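Bins by color, part two

Jul 28, 2023

In March I wrote up the shelf labels. Nélida Ibarra commented that labels fail as soon as a bin is moved, and she was right. I have since dropped the labels and sorted by bin color.

The layout is one row on the white table, against the wood paneling. Blue is on the left and is kept free for whatever comes in next. Red is in the middle and takes the black cylinders, stored upright. The translucent basket goes on the right for pale items. The blue and red bins are set close together, which saves table width and leaves no gap for small parts to fall into. 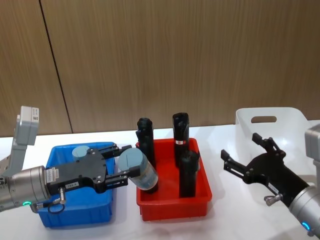
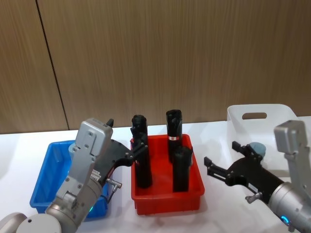 The row on the white table, blue bin to the left of the red. Both pictures also show the basket at the right.

Notes so far:

Upright storage works if the bin walls are high enough to stop a tall cylinder from tipping over the rim. The red bin is adequate. The blue one is too shallow for that job.

Caps go up. A cap is easier to tell apart than a side wall when three containers are the same color.

The basket has a cut-out handle, so anything narrower than the opening should not be laid flat against that wall.

I priced a divider insert from Ullton and decided against it. It takes up 18 mm of width and fixes the spacing to one container size. A strip of cardboard does the same work and can be trimmed with scissors.

Next is the drawer under the table, which still holds loose lids.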